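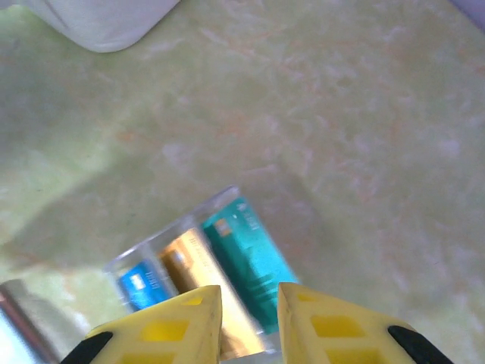 Istlow Residents' Help Pages
Home > Business and Trading > Market stalls and casual trading

Selling unopened tea at a charity stall: is registration required?

Posted by Teketti Supporters' Group

Our group intends to hold a stall at the Istlow summer market in July, with all proceeds to be given to the upkeep of the Drastow reading room. We propose to sell packets of tea obtained from a wholesaler, sealed and labelled by the packer, together with second-hand books. No hot drinks would be served and no food would be prepared by our members.

We have received conflicting advice. One party informed us that any sale of food or drink to the public requires registration as a food business at least 28 days beforehand. Another stated that sealed goods are exempt in all cases. We should be grateful for guidance on the following points: whether registration is needed for a single day of trading; whether the packets may be divided and resold in smaller quantities; and whether the market organiser's insurance would extend to our stall.

We have traded at this market on one previous occasion, selling books only.

3 replies

Reply from istlow_stallholder

You do not need anything for sealed packets. We sold jam for years and were never asked for paperwork. Bring change.

Reply from Drastow Community Advice Desk

The previous reply should be treated with caution. Sealed goods are not exempt in all cases, and jam made at home would raise different matters from tea packed by a commercial supplier.

Registration generally depends upon whether the activity has a degree of continuity and organisation. A group which holds one stall in a year, selling goods that keep well at room temperature, will often fall outside the requirement. A group which trades regularly may well fall within it. The decision rests with the environmental health team of the council in whose area the group is based, and we advise that the enquiry be made in writing and the answer retained. Registration, where it is required, is free of charge and cannot be refused.

On the second point, we recommend that the packets are not divided. Once a packet is opened, the group becomes responsible for the cleanliness of the new container and for the information supplied to the purchaser, including any allergens present in flavoured or blended teas. Sealed packets sold as received carry the packer's own label and date marking, which should remain legible. Any packet with a torn seal should be withdrawn from the stall.

The organiser's insurance should not be relied upon. It commonly covers the site and the shared walkways and leaves each stallholder to arrange public liability cover. The booking form will state the position.

Reply from Benítez Wholesale Accounts

Please retain the delivery note or invoice for the tea. Should a batch be recalled, the stall will need to show where the goods were obtained. Ours print the batch code beside the line entry, although this varies between suppliers.

Pitch bookings at Istlow close at 5 p.m. on the last working day of the preceding month. The form is held at the market office.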